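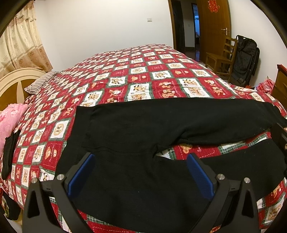 4. 침구 및 의류 건조 코스 설정

4.1 건조 전 준비

1. 전원 플러그를 뽑고 배수 호스가 꺾이지 않았는지 확인합니다.
2. 보풀 필터를 앞으로 당겨 분리한 뒤 마른 솔로 먼지를 제거합니다. 물로 씻은 필터는 완전히 말려서 끼웁니다.
3. 세탁물의 취급 표시를 확인하고 건조기 사용 금지 표시가 있는 것은 제외합니다.
4. 누빔 이불은 단독으로 넣습니다. 니트류와 함께 넣으면 건조 편차가 커집니다.
5. 짙은 색 의류는 뒤집어서 넣고, 지퍼와 단추는 잠급니다.

참고: 패치워크 이불처럼 여러 색의 원단을 이어 붙인 제품은 첫 세탁 전에 안쪽 솔기에서 이염 여부를 시험하십시오.

4.2 코스 선택

1. 전원 플러그를 꽂고 전원 버튼을 누릅니다. 표시창에 직전 코스가 나타납니다.
2. 다이얼을 돌려 '침구' 또는 '니트'를 선택합니다.
3. '건조도' 버튼으로 약, 표준, 강 중 하나를 지정합니다. 니트 코스에서는 '강'을 선택할 수 없습니다.
4. 예약 운전이 필요하면 '예약' 버튼을 2초간 누른 후 종료 시각을 입력합니다.
5. 시작 버튼을 누릅니다. 문 잠금 표시등이 켜지면 운전이 시작됩니다.

참고: 침구 코스의 운전 시간은 최대 80분입니다. 습도 센서의 측정값에 따라 표시 시간이 운전 중에 바뀔 수 있습니다.

주의: 기름, 용제, 왁스가 묻은 세탁물은 넣지 마십시오. 화재의 원인이 됩니다.

4.3 운전 중 이불 뒤집기

1. 알림음이 울리면 일시정지 버튼을 누릅니다.
2. 문 잠금 표시등이 꺼진 다음 문을 엽니다.
3. 이불을 꺼내 넓게 펼친 뒤 안팎을 바꾸어 느슨하게 다시 넣습니다.
4. 문을 닫고 시작 버튼을 누릅니다. 600초 이내에 다시 시작하지 않으면 코스가 취소됩니다.

주의: 드럼 안쪽 금속면은 운전 직후 고온입니다. 맨손으로 만지지 마십시오.

4.4 운전 종료 후

1. 구김 방지 회전이 끝나기 전이라도 세탁물을 꺼낼 수 있습니다. 전원 버튼을 누르면 회전이 멈춥니다.
2. 니트류는 평평한 곳에 펼쳐 식힙니다. 옷걸이에 걸면 어깨와 허리 부분이 늘어날 수 있습니다.
3. 이불은 솔기 주변의 충전재가 뭉치지 않았는지 손으로 눌러 확인합니다. 뭉친 곳은 가볍게 두드려 폅니다.
4. 보풀 필터를 청소하고 물통을 비웁니다.

참고: 표시창에 오류 코드 2295가 나타나면 필터가 장착되지 않은 상태입니다. 필터를 딸깍 소리가 날 때까지 밀어 넣고 전원을 다시 켜십시오. 같은 코드가 반복되면 사용을 중지하고 Vidlow 서비스 센터에 문의하십시오.

필터 교체 방법은 6장을 참조하십시오.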